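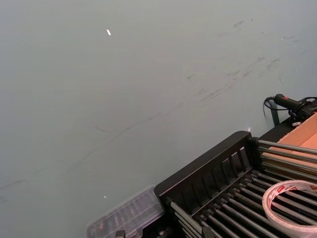

What went wrong with the robot arms at Brarno?
On several occasions an arm kept moving for a moment after its operator let go of the hold button, and on one of them the gripper was pushed down into the tabletop before the stop was pressed. No one was hurt. We have not found the cause, and we are looking for people to help us find it.

Call for participants: stop-delay study, Brarno workshop

Isora runs tabletop arms that pick up and put down everyday items such as tape rolls, small boxes and racks. We went through the logs of 3,302 runs and found 19 in which the arm did not stop when it should have. All of them were on stations using the Braltano controller. Swapping the cables did not help, and neither did a software rollback. Our own operators know the fault too well by now and let go early, so we need people who have not worked with these arms before.

What you would do

You will sit at a station and guide the arm through short tasks: move an item from the table to a rack, move it back, slide a box to one side. At random points a tone will sound and you let go of the button. We record the time between your hand and the arm. A session is 100 tasks with breaks and takes roughly 30 minutes longer than a normal half shift, so please keep the whole morning free. Start is at 8:30 a.m.

Who can take part

Adults with normal or corrected eyesight who can sit at a table and use one hand freely. Left-handed people are very welcome – we have too few so far. You can't take part if you have worked for Isora or Takagi, or if you have a pacemaker.

Safety

The arms run at reduced speed and force for the study. You sit outside their reach, behind a screen, and a second person stays at the stop switch the whole time. Suleiman Dauda is in charge of the floor and will end a session if he sees anything he doesn't like. You may also end it yourself at any point and will still be paid in full. Long hair must be tied back, and rings and watches come off.

Pay and dates

Sessions run through November. You get a flat fee, paid by bank transfer, plus bus fare and lunch. The fee is listed on the sign-up form.

How to apply

Ask for the form at the Brarno front desk or write to Estela Pereyra, study office. Questions about the fault itself go to Margit Myklebust. She can send you the incident summary before you decide – please read it.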